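Wadirell tables to be refinished in May

The Wadirell tea room will refinish its light wooden tables in May, manager Calum Baxter said. Work covers three tables and is to take two days, with the room closed on the Saturday.

The tops have a matte finish and pale grain. Faint scratches will be sanded out by hand -- no stripping compound is to be used. Placemats stay in service in the meantime.
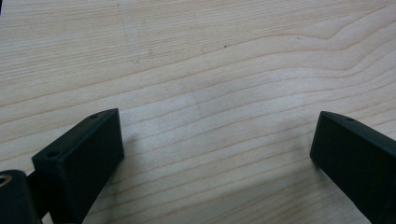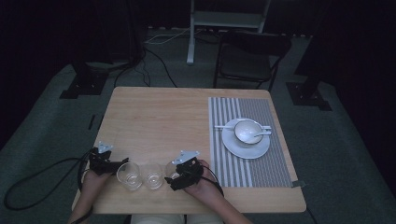 Dumisani Shabalala of Ibarra, the joinery contractor, put the cost at some $100 a table. The colour will not change.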